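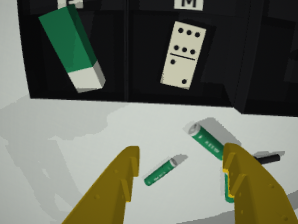 Unit 11: Sorting into Labeled Compartments
Handout to accompany the visit to the Hegazy automation lab

Read this before the visit. The demonstration starts at 2 and we will not stop to cover definitions on site.

1. Task

A gripper with two fingers picks small household items off a flat surface and places each in its assigned compartment of a black tray. The object set includes an eraser, a domino and batteries of more than one size. The task is run first in the Jedow simulator and then on the bench. The simulated version is the one discussed in sections 2 and 3.

2. Points on the objects

Eraser. A block in a sleeve. The sleeve and the exposed end differ in color, so a detector trained on color alone may report two objects.

Domino. Flat and thin. The usable grasp is across the long edges. The pips matter only for identifying the tile; the controller ignores them.

Batteries. Cylinders roll when touched off center. The closing direction should be perpendicular to the long axis. Where two batteries lie at nearly right angles to each other, the wrist has to rotate between picks.

3. Occlusion

With the camera looking past the fingers, an item close to a fingertip can be partly or almost fully hidden. The Flitel planner keeps the last pose estimate for a hidden item and lowers its confidence at each step. Below a set threshold the arm retracts and looks again. Shadows on a pale surface are a second source of error, as their outlines can be taken for object edges.

4. Placement

An item counts as placed when it lies wholly inside the compartment. Orientation is not scored. A tilted domino is acceptable.

5. Figures for the report

Episodes in the simulated run: 900
Objects in the full set: 17

Bring the Fino log sheet. Record the order of picks, any regrasp, and the compartment used. Reports are due at the next lab session.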